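Nollaveck Clothing Bank
Progress report on the second funding period

This report covers the work from the end of winter until August. It follows the headings we agreed with you at the start of the grant, with one heading added at the end for a change in the budget.

Collection points

In the application we promised three collection points, in Samby, Hanley and Rolland. Samby and Hanley opened as planned. Rolland opened seven weeks late, as the landlord of the first building wanted a longer contract than we could sign. We found another room behind the library. It is smaller, but it has a ramp and a door wide enough for the carts, and the rent is a little lower.

Hanley receives the most donations. Samby receives fewer bags but the quality is better, and we send less of it to recycling. For Rolland it is too early to say something certain.

Households

Our target for the period was 75 households. We have served 82. Of these, 18 came back for a second visit, mostly families with children who grow quickly. We did not expect so many second visits and our registration form had no place for them, so in the first two months they were written by hand in the margin. The form is now corrected. We have gone through the old sheets again and we believe the figure is right.

The evening opening in Hanley, until 8 p.m., is used more than the morning one. We would like to move one morning to the evening also in Samby. This does not change the total of paid hours.

Difficulties

The main difficulty is the season. People give away summer clothes in summer and winter clothes in spring, but they ask for them half a year later. We therefore need to store a lot of clothing for a long time, and the storage in Samby was full already in May. We have put shelves up to the ceiling on the long wall. The second difficulty is men's shoes in large sizes, which we almost never receive. We bought a small quantity from the reserve, with your approval.
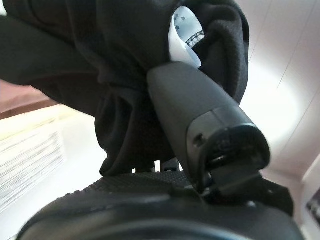
Sorting is now done by season first and by size second. Before, it was the opposite, and the same box had to be opened many times. Items with a missing zipper or button go to the repair table in Hanley, where 45 pieces were repaired in this period. Underwear and socks we do not accept used. The leaflet says this now on the first page.

Budget

Spending is in line with the plan except for transport, which is higher. The van had to drive between Hanley and Rolland more often than we calculated, and we also paid for new brakes. We ask to move the unused rent for Rolland to the transport line. The total of the grant stays the same. The table with all lines is attached separately.

Next period

Before the cold weather we will bring the winter boxes from Samby to the other two points. We will also print the leaflet again with the correct opening hours for Rolland.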